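Open Lab Day at Latico: shirts, grippers and a lot of patience

Sunday, May 26, 2024

I signed up for the Latico open lab day mostly for the arms. They have big ones, and I have been reading about them for years. What kept me standing in one spot until my feet hurt was a table with some shirts on it.

First the practical part, for anyone thinking of going in June. The lab is on the second floor of the old Tillman building, and the stairs are at the back, past the loading dock. Sign-in took a minute. Then you walk into one big open room with a black ceiling and long strips of light, desks everywhere, daylight coming in at the windows, and people getting on with their work while you wander. I loved that. I've been on tours where everything is behind glass and you watch a video.

Loretta Pennington, who leads the cloth handling project, gave our group the introduction. The project is called Prasen, and the question behind it is easy to ask: how do you teach a robot to fold a shirt? A shirt has no fixed shape. Pick it up by the cuff and it looks like one thing, pick it up by the hem and it looks like another, and a program written around exact positions falls apart right away.
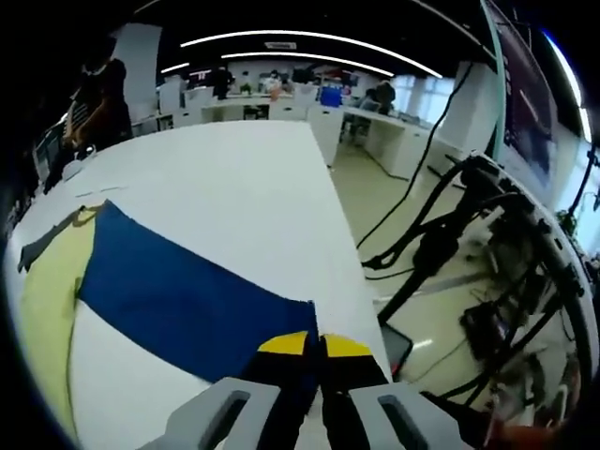
Their answer is to leave the robot out of the teaching stage. People do the folding by hand, except that they do it through grippers, the same two-fingered kind the robot will use later. Each gripper carries a camera, so every pinch and pull gets recorded from right behind the fingertips. The recordings go into training, and the trained model then drives the arms. Loretta said the old way, steering an arm remotely through each fold, wore people out and gave them far less material in a day.

So far Prasen has 3105 recorded folds, and 3000 was the goal for the spring, so they were in a good mood! Of those, 1759 made it through their quality check and into the training set for the current model. I asked what gets a recording thrown out. Mostly it's going too fast, she said, or a hand drifting in where only the fingertips should be.

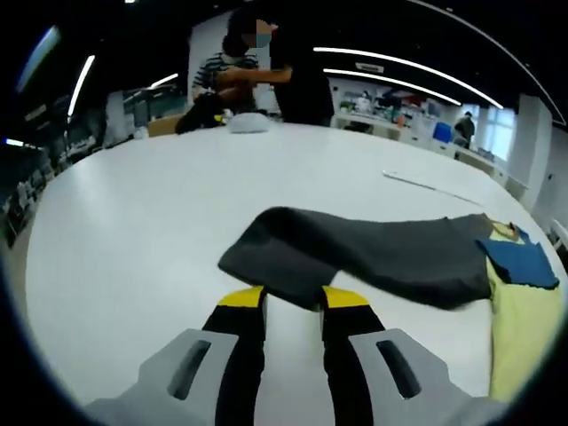 I got to try a pair of the grippers on a spare T-shirt and I was terrible at it. You lose all the feeling in your fingers, so you end up judging by eye whether you have one layer of cloth or two (I had two, every time). Getting hold of a hem that lies flat on a smooth table is the hardest bit. The trick, which took me a good while to copy, is to come in low and push a little wrinkle up ahead of the tips before you close them. The model picked up that same move from the recordings with no special instruction, and this was my favorite thing I heard all day.

The team likes shirts with parts in different colors. You can tell at a glance which part is the sleeve and which is the body, and so can anyone checking the recordings afterward. Loretta was careful to add that plain ones go into the set as well, or the model would lean too hard on color.

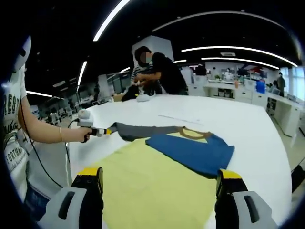 RESULTS SO FAR

They ran 40 test folds with the current model on shirts it had never been trained on. Loretta wouldn't give us a success rate before the write-up is finished, and I respect that. She did tell us where it goes wrong. Sleeves are good. Flattening the body is good if the shirt starts out more or less open. A shirt dropped in a ball is still trouble, and the arms will sometimes tug at the same corner over and over without getting anywhere.

What surprised me was how much two-handed work matters. One gripper can drag a sleeve straight, but to open up a bunched shirt you want one side held while the other pulls, and the timing between them is hard to write down as rules. People do it without thinking, so recording people makes a lot of sense to me.

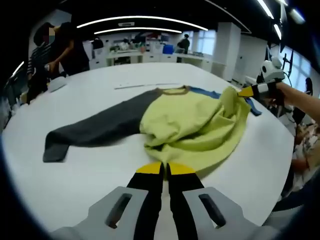
One gripper lifts a fold of the shirt while a second waits at the lower edge.

After the cloth table I had a quick look at Veseo, the group's software for sorting and trimming the recordings. You scrub through a fold, mark where each grasp begins and ends, and move on to the next. It's slow work, and the person showing it to us was very cheerful about it.

A few notes if you go. Wear comfortable shoes, there's hardly anywhere for visitors to sit. Ask to try the grippers early, before a line forms. Parking behind the building is free on weekends, and the sandwich place across the street closes at two, as I found out at ten past.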